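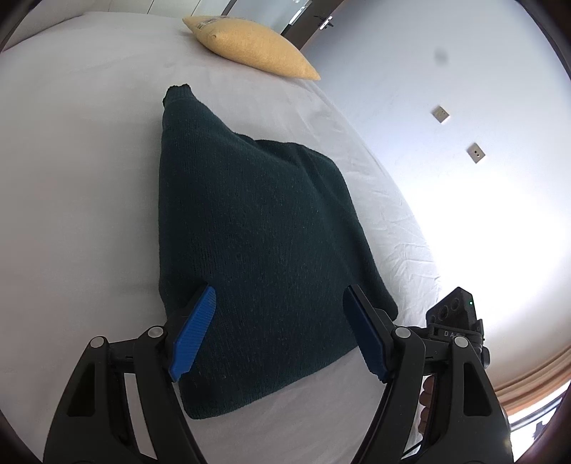 Green sweater on the bed.

19th May

Wool care notes, continued from the October pages. Subject for today is washing and blocking knits, mostly what happens to the length. Putting it all in one entry so the next person doesn't have to dig through the loose sheets in the folder.

Started with the swatches. There are 13 in this batch, all knitted from the Lanham yarn, same needle size, same stitch count. Half the reason for doing the batch again is that the October swatches were measured straight off the needles with no rest, and the numbers wandered. This time they all sat overnight on the shelf before anything was measured.

Soak: cold tap water, a capful of the Risix wool wash in the small basin, no agitation. Pushed each swatch under with a flat hand and left it. Twenty minutes for the first group, forty for the second. I wanted an hour for the third but the basin was needed, so the third group also got forty and I've marked those tags with a second pencil line.

Pressing out water: rolled in a towel and stood on it. The old method here was to squeeze by hand over the sink and I still think that's where our uneven edges came from. The towel roll is slower. You need a dry towel for every two swatches or it stops doing anything.

Drying: flat on the mesh rack, pinned at the corners only. Window open a hand's width, heater off. The ones nearest the window were dry by mid-afternoon, the rest took until evening.

Results, short version. Width came back close to where it started on nearly all of them. Length grew on every one. The forty-minute group grew more than the twenty-minute group, but the spread inside each group is wide enough that I wouldn't lean on it yet. The ribbed swatches pulled in again as they dried, as expected, and the plain ones did not. Swatch 121 (the tag number, carried over from the old series) is the odd one. It grew sideways and I can't see a reason for it. Knitted looser, maybe. It goes in the envelope with the others but leave it out of any average.

The Mangundap yarn is a different case. It is the softer one, on the big cone, labeled 4,000 meters. I did two test squares in it and both felted slightly at the surface with the same treatment. Cold water, no rubbing, same soap. I had put the earlier felting down to somebody using warm water, and I take that back. Next try is with no soap at all, then with half a capful. If it still felts with plain cold water then I think we stop recommending it for anything that will be washed more than once a season.

Dye bleed check, quick one: laid a strip of white cotton against each dark color during the soak. Navy left a mark. Green left nothing I could see. Brown left a faint mark that rinsed out of the cotton. Strips are taped inside the back cover with the colors written next to them. The tape is the cheap kind so be careful opening it.

Storage. The question came up again of hanging versus folding. For anything with weight in it I'd say fold, always. Shoulders go first on a hanger, then the body drops and the hem goes wavy. What I do at home and what I'd put on the care card:

Lay it face down on something flat and clean. A made bed is better than a table, there's more room for the arms.
Fold each sleeve straight across the back.
Fold the sides in to meet, if the shelf is narrow.
Bring the hem up to the collar in two folds, not three.
Stack no more than four high. Heavier ones at the bottom.

Tissue between the folds is worth doing for long storage and a waste of time for a shelf that gets used every week. Cedar blocks are fine but sand them when they stop smelling of anything.

The care card itself needs redoing. The printed one still says to dry flat "away from light" and then shows a sun symbol, which has confused people. Draft text is on the back of the Plernau order sheet, order 908. I've cut it down to seven lines. It won't go smaller than that without losing the bit on pressing out water, and that is the part people get wrong.

To do:
– no-soap test on the Mangundap squares
– knit two more to replace 121, checking tension as I go
– third soak group at a full hour, when the basin is free
– new mesh for the rack, the left corner has come away from the edge
– ask whether the Risix wash comes in the larger bottle. We are down to the last quarter.

Scale was reading high this morning until I moved it off the shelf with the fan on it. Weights taken before that are crossed out on the sheet. Don't use them.

Recent entries
Soak times, first attempt
Mothproofing the sample drawers
Lanham yarn: needle size notes
Mending elbows with a duplicate stitch
Plernau order, what arrived and what didn't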